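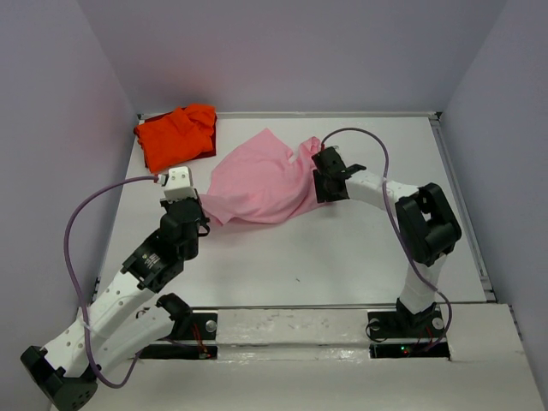 FOR IMMEDIATE RELEASE

Mornwood opens its Folding Table to everyone in Ranthorpe this January

Free Wednesday evening sessions for anyone with a clean heap of T-shirts and no idea where to start

RANTHORPE -- I run Mornwood, the little laundry and mending shop on Gondal Street, and I'm very pleased (and a bit nervous!) to say that from January we're opening up our back room one evening a week for something I've wanted to do for years. It's called the Folding Table. You bring your clean washing, we bring the tables and the tea, and we all get it folded before you go home.

We tried it out last autumn with regular customers and I expected a handful of people and a lot of leftover biscuits. Over the trial run we had 116 people through the door and they folded 937 pieces between them. I know the number because we kept a tally on the wall, and people got surprisingly competitive about it. Most of those pieces were T-shirts. A good many were socks, which we counted as pairs after a long argument.

T-shirts are where we start everybody off, because they're what everybody has. A plain jersey tee looks like the easiest thing in the world until you've pulled it out of the basket in a ball, with one sleeve tucked inside itself and the hem rolled up. My own way is to find a corner first. Get hold of the hem near a side seam, give it a gentle lift, and let the rest of the shirt drop away from it. Then you can see what you've got.
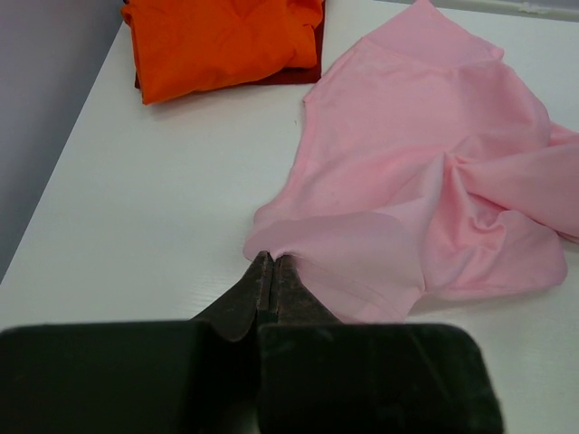
After that it's smoothing. Lay the front face down, run your palms from the middle out to the sides, and pull the sleeves straight before you do anything else with them. Sides in, sleeves back on themselves, hem up to the neck, then once more if your drawers are shallow. Thin summer knits need a lighter touch than you'd think, as they stretch if you tug and then the two halves won't match. If it goes wrong, shake it out and have another go. I've been at this for 24 years and I still shake one out most mornings.

We'll be working on plain white tabletops at standing height, which saves your back and makes it much easier to see the edge of a pale shirt. I'd also ask people to do one thing at a time and push the rest to the back corner. A heap in the middle of the table gets in the way of everything -- you end up folding round it, and then it's on the floor.

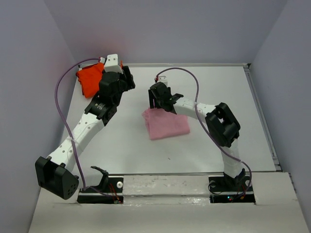 Colours can share a table quite happily once they're clean and dry, so please don't worry about sorting before you come. Sorting is for the wash. For putting away, I'd go by drawer: all the tees together, then all the pyjamas, and so on. Families tell me they do it by person, and that's fine too, so long as you can tell whose grey school jumper is whose (name labels are 24p each at the counter and we'll iron them on for you while you fold).

There will be a mending corner as well. Sleeve hems are the thing we see most, where a stitch has gone on the cuff and the whole line is starting to come undone. If you spot one while you're folding, put the shirt to one side and we'll show you how to catch it by hand. It takes a few minutes and the shirt will last you another summer. We can't do zips on the night, sorry, but you can leave them with us at the usual price.
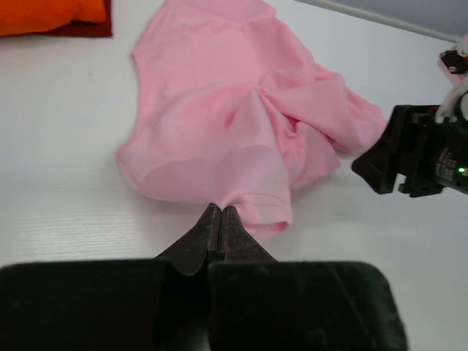

Sleeves are also what most people asked about in the autumn, so the first session will be nearly all sleeves. Short ones, long ones, and those floppy wide ones that never lie where you put them. Later weeks will move on to shirts with collars, towels, and (by popular demand, heaven help me) fitted sheets.

The details

What: The Folding Table, free and drop-in, all ages welcome. Under-12s need a grown-up with them.
Where: The back room at Mornwood, Gondal Street, Ranthorpe. Step-free through the side door.
When: Wednesdays from 7 pm, starting in January.
Bring: Clean, dry washing in any state, and a bag to take it home in.

Press are welcome at any session. Please ring the shop first so I can save you a table, and do bring some washing.

Ends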